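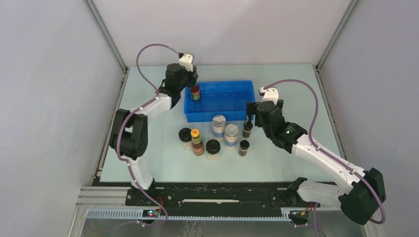

Delphine Whitlock talks to me over her shoulder for the first ten minutes, and I don't take it personally. She has a controller in each hand, there's a jar on its way to a bin, and she'd like to get it there before she says hello properly.

"Sorry, sorry," she says once she has put the controllers down. "If I look away in the middle of one, I have to throw the whole thing out."

One of those things is called an episode, and episodes are what I drove out to Pircombe to hear about. Delphine works for Stumus, a small company that wants robots to put groceries away (pantry stuff, mostly, the jars and bottles that end up at the back of your cupboard). The robots learn by copying. Somebody steers the two arms through the job by hand, the computer records what the cameras saw and what the joints did, and then somebody does it again. And again! The set she's working on now is called Pettigrew, after the street the old office was on, and it's supposed to end up at 525 episodes.

I asked whether that was a lot.

"It's a lot when you're at 60," she said. "My first week I kept doing the math on how long until lunch."

I'd pictured something much more high-tech, I have to admit. The job is so ordinary. There's a blue bin toward the back of the table and a bunch of food containers in front of it, and the food goes in the bin. My four-year-old nephew could do it (he'd want a snack afterward). But then Delphine let me have a turn, and I knocked over a jar in my first few seconds and spent what felt like a year trying to pinch the lid of another one.

"Everybody goes for the lid," she told me, very kindly. "Lids are the worst. They're wide and they're slippery. Come in lower, on the body, and come in slow."

I came in lower. I came in slow. I got it to the edge of the bin and then set it down on the rim, where it wobbled, and Gus Kapoor reached over and stopped the recording.

Gus runs the data side, and he's the one who decides what stays in the set. He has strong feelings about this. I asked him if mine would make the cut and he laughed for longer than I thought was necessary.

"We'd keep a clumsy one," he said. "We want some clumsy ones, if the person fixes it. Say the jar tips and you pick it back up. That's great, the model needs to know what to do about a tipped jar. What I don't want is hesitation. If you hover for six seconds while you make up your mind, the robot learns to hover. It has no idea you were thinking about it."

They've been burned by that one. An earlier set had a pause in nearly every episode, right before the grasp, and the arms they trained on it would reach out and then just sit there in the air. Delphine says it looked like they'd forgotten what they came into the room for. She and Gus tossed 100 episodes over it and she's still a little sore, I think, because most of them were hers.
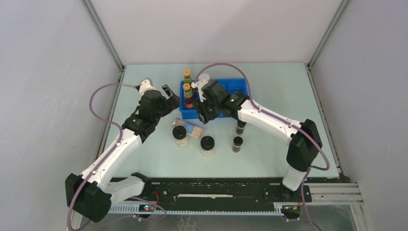

Both arms over the table, with a couple of yellow-capped bottles at the left end of the bin.

So what makes a good one? Delphine had to think about that.

"Boring," she said finally. "You want to watch it and feel like nothing happened. Pick it up, put it in, go get the next one. And don't do it the same way every time, that's the other part. If I always start with the bottle on the left, it'll think that's a rule."

She moves everything between episodes. Sometimes the containers are close together, sometimes they're spread out, and sometimes she lays one on its side. She used to do this by feel, and Gus noticed she had habits. The tall ones kept drifting to the back! Now they work from a shuffled list that tells her where to start each thing, and she follows it even when it's annoying.

"It's annoying maybe one time in three," she said. "It'll want two jars practically touching, and you have to get a finger in between them. But people's kitchens are like that. Have you seen my kitchen?"

The two arms are their own headache. I assumed you'd use both at once, since you've got them, and sometimes she does, but it takes a while before your hands stop copying each other. When she was new she'd open the left gripper and the right one would open too, because her fingers just went along with it. She practiced at home with two pairs of kitchen tongs. (I tried this when I got back. It's harder than it sounds, and I dropped an egg.)

I wanted to know if she ever gets to see it pay off. She does, a bit. Every so often Gus loads up whatever the model has learned so far and they let it drive, and Delphine stands there with her arms crossed.

"It's so weird, because it moves like me," she said. "I do this little dip before I let go of something. I didn't know I did it. And there's the robot, doing the dip."

Gus says he can tell her episodes from his without looking at the log. His are faster and hers are smoother, and they disagree about which the model likes better. They were still going back and forth about it when I put my coat on. The next stop for Stumus is a second table over in Endusley, with different bins and a new batch of people to train, and Delphine's going to be the one teaching them.

"First day, I'm going to let them all grab the lid," she said.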